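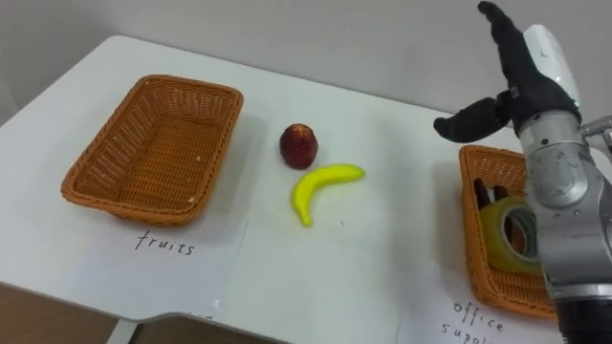 Unit 4: Label-conditioned sorting
Notes by Musa Balogun

4.1 Problem statement

The task is semantic sorting. Each object on the table belongs to a class, and each class has a bin. The class names are handwritten on the table next to the bins and are not given to the planner in advance. The planner must read them, bind each label to the nearest basket, and assign every loose object to a bin.

We write the state as S = (O, B, L, h), where O is the set of loose objects, B the bins, L the label strings and h the hand state (free, or holding o).

4.2 Perception

The head view supplies labels and object classes. Two failure modes matter:

(a) Truncated labels. A string such as "office suppli" must still match its class. Use prefix matching before edit distance.
(b) Self-occlusion. The arm can hide most of a bin. Keep the last confident bin pose and do not re-estimate while the hand is over it.

Toy fruit counts as fruit. The detector threshold in Stelard is 62 per cent; below that the object is left where it is. 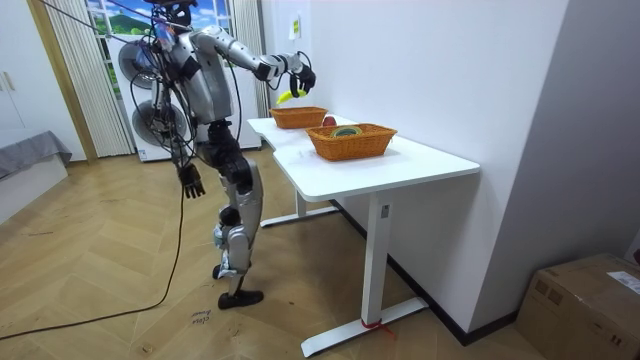
4.3 Sequencing

One object is moved at a time. While h = holding o, the only permitted actions are move-above(b), lower and release. Replanning is allowed before the grasp and after the release, never between them. Objects already in their correct bin at the start are removed from O.

The stance is held fixed during the reach. The whole-body controller may lean the torso towards the desk, subject to the balance constraint from Unit 3.

4.4 Release condition

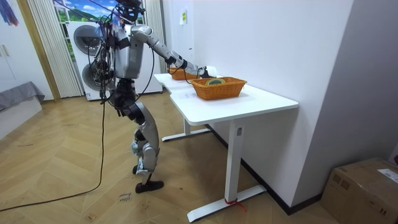

Release is issued when the palm point projects inside the bin rim, shrunk by 70 mm on the long axis, and the hand speed has settled. The side view is used for checking height only.

Exercise. Rewrite the release test so that it tolerates a bin pose that is 4 frames old. Submit through Bresta by 16 September 2022.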